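Hand tool 2 - slipping grip, pad wear, the finger that wouldn't close
April, started 8:40 am
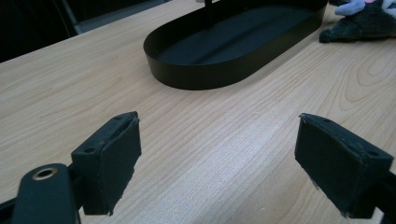

Tool 2 over the bench, fingers open, oval tray behind. Look at the pad edges.

Writing this up while I still remember the order of things. Short version: grip force on tool 2 drifted low, we blamed the pads, pads are only half of it. One pinch, no skin broken, see further down. Tool is tagged out.

Background for Soudabeh, who missed the first part. We were doing pick and place into the black tray with the Trollach set. Soft things mostly. Fine until the count got near 3,000 closes on this pair of pads, then drops started. Not a lot at first. Item lifts, holds, slides down between the fingers about when you start to swing it over. I put it down to bad technique (mine) for longer than I should have.

Pads. Felt-type, dark, same stock as last time. Both sides frayed a bit along the edges, right one has corners scuffed and starting to lift. Pushed on the lifted corner with a fingernail and it went back down but didn't stay. Glue is letting go there. Spec sheet from Jostberg says swap at 2,000 and I had 3,000 in my head from the old rubber ones. My mistake, the number on the whiteboard was wrong too, fixed it.

So, new pads on both. Cleaned the faces with alcohol, let them sit, clamped over lunch. Back at it 1:15. Better for maybe ten minutes and then the same slide. Crap.

Second thing. With the trigger held all the way in, the left finger stops short. You can feel it, there's a soft spot near the end of travel and then nothing. Right finger carries on and ends up doing all the pushing, so whatever is in the grip gets shoved sideways and twisted out. Explains why the drops all went the same direction. I had that in my notes from the first hour and didn't think about it!!

Took the left arm off. Brass bushing in the arm looks fine from the outside, nice and shiny, which is why I skipped it the first time. It turns in its hole. Shouldn't turn at all, it's a press fit. Rotates with the pin, and the plastic bore has gone slightly oval behind it. So part of the trigger pull goes into rocking the arm instead of closing it. Right side bushing is solid, tried it with pliers and a rag, no movement.

Checked the finger block screws while I was in there. Left block, rear screw, was a quarter turn loose. Don't think that's the cause but it didn't help. Front one tight. Right block both tight.

The pinch. 2:50 or so. I was holding the left arm in place by hand and working the trigger with the other hand to watch the bushing. Arm hung up at the soft spot, I leaned in to see, it let go all at once and closed on the side of my thumb. Red mark, nothing else. But I had the return spring still hooked on, and I know better. It stores more than you'd think when the arm is jammed. Went in the incident book as a minor one.

From now on, for anybody opening one of these:
Unhook the return spring FIRST. Before the arm screws, before anything.
No fingers between the pads with a hand on the trigger. Use the dowel.
If it sticks, stop pulling. Don't squeeze harder to see what happens.
Tag goes on the tool, not on the bench next to it.

Tried a fix. Knocked the bushing out, cleaned up the bore, retaining compound, pressed it back in. Left it an hour. Held for 900 closes on the bench with nothing in the grip, then I could feel the soft spot coming back, smaller. The bore is just worn. Compound can't fill an oval hole and keep it centered, at least not this one. So this arm is scrap as far as I'm concerned. Keeping it in the drawer with a label in case Nouri wants to measure it, they printed that batch.

Question is whether the whole batch is like this. Arms on tool 1 came from the same order. Turned the bushings on those by hand, no play on either side, but tool 1 has a lot less time on it. Not sure that tells us anything. Could be the fit was loose from day one on tool 2 and it only needed time to show.

What about the data from this morning? Everything after the drops began is suspect, the finger positions most of all. The encoder reads at the trigger end so it says closed when the left finger isn't. Marked those runs in the log, did not delete them. Soudabeh, please have a look before any of it goes over to Jeltitville, I'd rather hold it back a week than explain it later.

To do
- order 5 arms, ask for a tighter bore, ask Nouri what they are reaming to
- pads: change at 2,000, write the date on the block with the paint pen
- bushing twist check, both sides, at every pad change
- look for a gap gauge or make one, so we can see both fingers reach center (a scrap of acrylic with a line on it would do)
- move the spring hook tool to where people can acutally find it
- tool 1 keeps running, but stop if drops start and check left side first

5:20 pm. Tool 2 still tagged, in the gray bin, arm off. Don't put it back together with the old arm, even just to try somthing.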